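**Do more demos always help? Sandwich task, wrist camera**
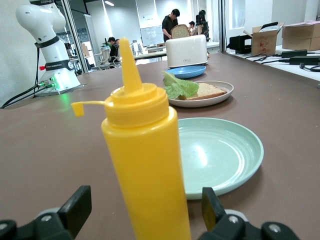 *Wrist view, fingers open on either side of the yellow bottle.*

Hi all! We trained on 800 demos, then on 3,296, and the bottle grasp barely improved. Is that normal?

**Endby**
Welcome! Oh, we went through this in December. Try moving the bottle and plates between demos. Our 2,584 varied ones beat a bigger set where everything stayed put, and I was so relieved.

**Wumik**
more data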